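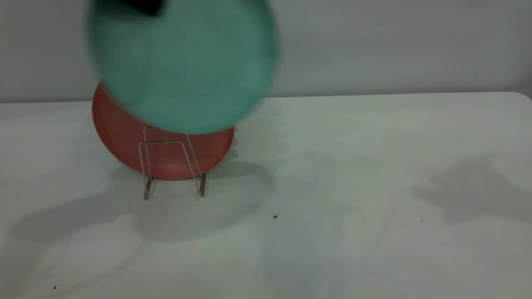 Teal and terracotta. One wire stand. White table.

Feb 2, 2023

Quick one tonight because I have to be up early and the dishwasher is still full. But I promised a plate update back in December and then didn't write it, so.

The plates. I love round plates on a stand. My mother had them on every flat surface in the house, all florals, all with gold rims, and I swore I'd never. And now look at me. Mine are plain at least. No flowers, no little cottages, just color.

The red one came first. Terracotta really, but I call it the red one and so does everybody in the house. Matte, a bit of texture to it, darker band at the rim. I got it from Hasdale, the secondhand place by the bus depot, in a box with a gravy boat and two saucers that didn't match anything. Paid 6 dollars for the whole box. Gravy boat has since gone to my sister.

The teal came later. Wanted something to go against the red and I'd been going back and forth between teal and a mustard yellow for weeks. Thulani Xaba (commenter here from the very early days, hi Thulani) said teal, straight away, no discussion. Mustard and terracotta would have looked like a diner. Teal it was.

Now the stand. This took longer than the plates, which is silly. First I had a wooden one and it was too deep, ate up half the shelf and the plate leaned back like it was in a dentist chair. Then a clear plastic one from Osetti that slid every time someone shut the front door. Sent it back. The one I have now is thin silver wire, two legs in front with small bent feet, a bar going across. Cheap. Very light. I was sure it would tip over and it hasn't, not yet anyway.

Things I've worked out about wire stands, for the person who emailed:

Set the stand down first, then the plate. Not the other way around, I tried it with the plate already in and scratched the shelf.

Check the feet. If one is off the table a little bit you can bend it back with your fingers. Go slow.

Two plates in one stand is possible if the back one is bigger and the front one is light. I go back and forth on whether I like it. Red behind and teal in front is nice in the morning, kind of heavy at night with the lamp on. Some weeks it's only the red one and the teal goes back in the cupboard and gets used for toast.

Wipe the table. White shows every single crumb. I wipe it and ten minutes later there are specks again, I dont know where they come from.

The shelf itself is a whole other post. We had a guy from Ravell come measure the alcove and he quoted us 2,000 for built-ins. Two thousand! For shelves! I said I'd think about it and then bought brackets. Over 300 all in with the boards and paint, and I still need to do the second coat. It'll happen. Probably not this month.

Also still looking for a small plate, saucer size, dark green or maybe a dusty pink, to sit beside the big ones. Ionescu had a nice green one online but the shipping was more then the plate. If you see anything plain and small and under ten bucks, leave it in the comments. No florals please, my mother reads this and she'll think she's won.

Ok, dishwasher. Next post is the shelf paint, if I get to it.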